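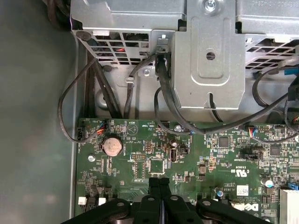 Anatole Boyer has asked whether the primrose crosses will flower before the grant from Hoarau ends, and the answer is that only a part of them will.

Progress to August 3, 2021. We sowed 2,000 seeds from the Pliletti and Comberg parents, and 900 seedlings are now potted on. Germination was slow in the trays with Comberg as mother, and we do not yet know the reason. Vine weevil was found in 3 trays. These were treated with nematodes and are kept apart in the cold frame.

The 2 earliest crosses already have strong crowns and should flower in spring. The others need one more winter.

Spending is within the budget, except for compost, for which Prameck has raised the price. We ask your permission to move the unused travel money to this line. The labels are also fading and must be written again before the plants go outside.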